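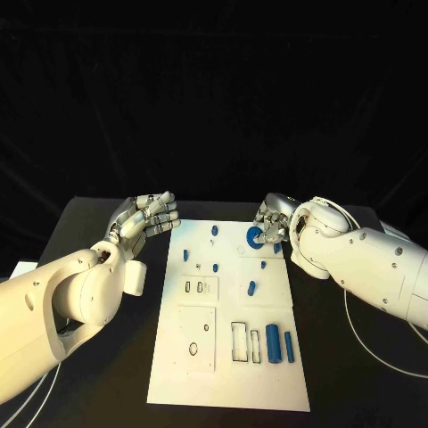 If you have been to one of these open days before, you know how the invitation reads. Come and see two hands do what your hands do. Coffee provided. I went to the Nevis demonstration in October because my boss, Bernadette Egan, wanted a second opinion before anyone at our place signed anything, and because Cetwood is only a short drive for me. She had already seen the brochure. I had already seen a lot of brochures.

Nevis is a pair of arms with multi-fingered hands, sold as a unit for light assembly. You also get a stand, a controller and a training package put together by Entili, who hosted the day. The pitch is that a gripper with two flat jaws needs a new set of jaws for every part, and a hand doesn't. Fair enough. I run a line where we swap jaws several times a shift and I hate it as much as the next person.

The test they run is a task board: a white panel with holes, slots and raised plates, plus a set of blue pieces. Pegs, cylinders, a flat disc with a hole through the middle. The hands pick pieces up and put them where they belong. It makes a decent show, and I will say that the disc is a good choice. Holding a thin ring on edge between fingertips and thumb is awkward, and a lot of grippers would either drop it or need it presented in a fixture. Nevis held it upright over the board without any fuss, and I watched that part twice.

Now for my complaints.

The board is white and the pieces are blue. The backdrop is black cloth and the table is dark. I don't know of a factory that looks like that. Our parts are gray, they come in gray bins, and half of them are shiny. I asked Ehab Younis, who was running the demo, what happens with a gray part on a gray tray under ordinary shop lights. He was straight with me and said they would want to test it with our parts first. I liked him for that, but it is an answer you should hear before you drive out, and it isn't in the brochure.

Second, speed. They don't put a cycle time on the sheet. I had a watch and the woman next to me, Mehrangiz Babaei from Plasico, had a better one. She got 339 seconds for a full run of the board. One of my newer people would be done and asking about lunch. Entili's reply was that the software will get faster. Maybe so. I can only buy the one that's there.

Third, the second hand. You are paying for two. For long stretches of the run I saw, one hand worked while the other hung over the table with its fingers curled, waiting. When I asked about work that needs both, holding a housing steady while you seat a part, say, I was told it was coming in a later release. That is the very job I would want it for. If I only need one arm I can buy one arm, with a much simpler thing on the end of it, for a lot less.

Fourth, wear. Fingers have many small joints, and small joints break. The spec sheet claims up to 2000 hours between services on each hand. Clodagh Brophy, who handles support, could not tell me how many hands in the field had reached that number. She took my email address and said she would find out. As of this writing I have not heard.

Some things I did like. The arms move smoothly and they are quieter than I expected; you can hold a conversation beside them. The stop button is where you'd reach for it. Teaching a new pick is done by guiding the hand, and Ultan Ní Mhurchú let a few of us try. It took me three tries to teach one peg, and I have never used the system before. The manual is 178 pages, and the chapters I read were written in real English by somebody who had stood next to the machine.

The cables bothered me a little. They run loose across the table, which is fine for a demo, but I'd want to see the production routing, and there were no drawings to look at on the day.

Would I recommend it? For a school or a research lab, yes, and I'd guess they are the real customers right now. For a small plant that builds things to a deadline, I told Bernadette to wait a year and to send them a box of our own parts in the meantime, the ugly ones, with no labels on them. If Entili will run those on our bench under our lights, I'll go back and write this again.

Three stars out of 5. The coffee was good.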